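I went to the open afternoon at Hurwood in April mostly for the free lunch, and ended up spending most of it talking about rubber pads. If you've never been, it's an old print works outside Puledow that now has 12 small firms in it, and once a year they all prop their doors open and let you wander in and ask daft questions.

I did the downstairs bits fairly quickly (lots of leaflets) and then went up to the Vorkach workshop, where they look after hand-held grippers. You hold the thing and pick stuff up with it yourself, and the recordings go off to teach a proper robot arm to do the same. They run a little kitchen job for this, with mugs and a drying rack, and I could have stayed there all day!

What I hadn't thought about was the upkeep. Each gripper has 2 fingers, each finger has a rubbery pad on the inside, and the pads take all the punishment. Their rule is to look them over every 400 picks and write down what they find in a tatty red notebook that lives by the kettle.

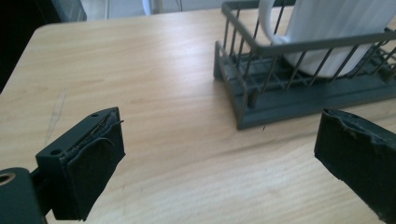
Jaws wide open over the table, with the pads getting ragged along their top edges.

I asked how you know when a pad's had it, and the answer was mostly your thumb. You run it along the top edge, and if the lip lifts or bits come away, off it comes. The old pad gets peeled back with a plastic scraper, then you wipe the finger down, stick the new one on and leave it clamped until after lunch. They used to glue them, which made a horrible mess, so now it's a sticky-backed sheet cut to shape with scissors.

After that somebody checks the screws in the fingers and opens and shuts the jaws a few times to feel for any stiffness. I had a go at that bit and was far too gentle, apparently.

By then it was gone 4 and I still hadn't seen the Prado stand on the ground floor, so I legged it down and caught the end of their belt demo. Parking was fine, the sandwiches had gone by two, and the stairs at the back are steep if you've got a pushchair.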